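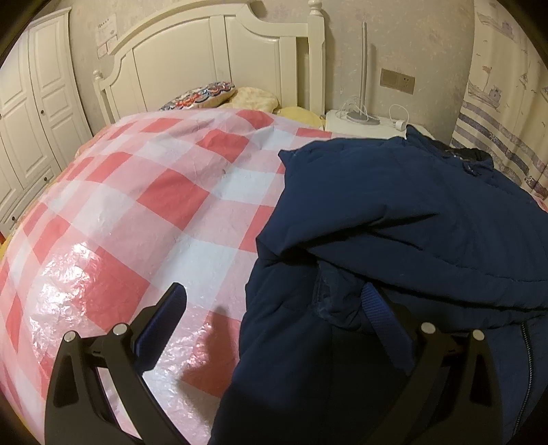

The checkered quilt, still in its plastic.

My aunt kept the room ready for guests until April, and then she moved to the flat in Zerkgate and left me the keys. I put my navy jacket on top of the quilt, as I did when I was a child and was told not to.

The plastic made its old noise. I wanted to open the bag and sleep one night under the red squares. But the bus to Ong was leaving in 33 minutes, and I had not yet chosen what to carry. I sat down beside the cushion and let the bus go.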